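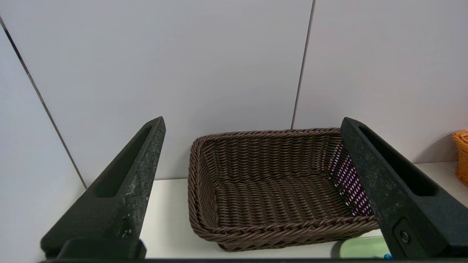

So I spent most of last week chasing a bug in the grasp planner, and I want to write it down while I still remember all the wrong turns, because there were a lot of them and some of them were kind of fun.

If you're new here: I write the perception and planning code for a picking setup at Kumeck. My part starts when a wrist camera frame arrives and ends when I hand a gripper pose to the motion people (hi, Kibet). Everything in between is my fault.

The complaint came from Kibet Kinyua, in the form of a one-line message: "your baskets are haunted." What he meant was that the planner kept changing its mind. It would pick a perfectly nice grasp on the rim of the brown wicker basket, start the approach, and then a moment later decide that some other bit of rim was better, and then go back. The arm did this little shimmy in the air, left, right, left, and eventually the watchdog got bored and killed the whole thing.

My first thought was depth noise. Wicker is horrible for depth! It's all ridges and tiny gaps, and on some of the walls light comes straight through the weave. Our brown one gets this dotted patch of pinkish-purple on the inside of its right wall where the light comes through, and I was completely sure that was it. I had a whole theory. The holes would read as far away, the surface normals would go crazy, and the scorer would hate that side one frame and love it the next. I wrote a masking step that threw out any pixel whose color was too far from the rest of the basket, felt extremely clever for an afternoon, and then ran it against our recorded approaches. Nothing changed. The shimmy was exactly as bad. I kept the masking code in a branch called "pink" and I expect I'll delete it in a year.

Second theory: the fingers. Once you're close in, the two gripper fingers take up a big piece of the view, and the right one crosses over the right side of the basket, so part of the wall and the whole front corner just aren't there as far as the camera is concerned. We do have a finger mask. It's a fixed polygon per finger, drawn by me, by hand, one evening in June, and I thought maybe I'd drawn it too tight and some of the finger was leaking into the point cloud as a bonus piece of basket. The fingers are nearly black and the wicker is a dark chocolate brown, so you could sort of believe it.

And I had drawn it too tight! By a few pixels, along the long slot in the right finger. So I fixed that, reran everything, and the shimmy got a little better. Which was worse in a way, because now I had a fix that did something, and I spent another day and a half on masks when I should have moved on. I grew the polygons. I feathered them. I tried a learned mask that Aurora Cardoso had lying around from her Gallport work, and it was very good at fingers and also ate the front rim of the basket whenever the two were close together.

It was Aurora who got me out of it, mostly by asking to see the scores. I'd been staring at pictures for days and hadn't plotted a single number. So we took one bad approach and dumped the score of every candidate grasp, every frame, into a plot, and there it was. The planner samples 400 candidates per frame, fresh every time, from a random seed. The basket is pretty much the same on its left and right sides, so the best grasp on one side and the best grasp on the other score nearly the same. Every frame was a coin toss between them. The finger covering the right corner just tilted the coin a bit, and that's why my mask fix seemed to help.

There was never anything wrong with what the robot saw. It had two good answers and no memory.

The fix is about as boring as you'd guess. I carry the winning grasp over from the previous frame, transform it into the new camera pose, and put it in the pool with the fresh samples. Then a new candidate has to beat it by a margin before we switch. That's it, that's hysteresis, it's in every thermostat. The new code is 82 lines and a good chunk of that is logging.

A couple of things bit me while putting it in, so for anyone doing the same:

The carried grasp has to be rescored against the new frame. I first kept its old score, and the planner fell in love with a grasp it had chosen from far away and wouldn't let go, even when the close-up view said the fingers would hit the wall behind the shelf.

Parts that the fingers are hiding need their own treatment. A rim section that was visible last frame and is behind a finger now hasn't gone away. I now keep a small map of the rim in the shelf's coordinates and let each section's confidence fade slowly if it's hidden, and quickly if we look right at the spot and it isn't there. I started with a lifetime of 2000 milliseconds and that was too long when somebody nudged the basket. It's 900 now and I'm happy with it for the moment.

And please, set the seed in your replay tool. Mine wasn't set. I was comparing runs that were different for no reason, for days, and reading meaning into it like tea leaves.

Still on the list: neighbors. There's an orange wicker basket on the same shelf off to the right, and up close we only get a thin sliver of it at the side of the view. The segmenter is mostly fine with that because the colors are so different, but I've seen it glue the two together when I run it on grayscale, and I don't trust it with two brown ones. There's small stuff down in front too, near the base of the fingers, which the collision check only knows about if it happened to be in view earlier. The rim map ought to stretch to cover that. I'd like to try it before we start on the Kestham shelves.

Kibet reran his whole set with the new build yesterday. His message said "exorcised, but slow on the approach now." So that's what I'm looking at tomorrow. I think it's the logging.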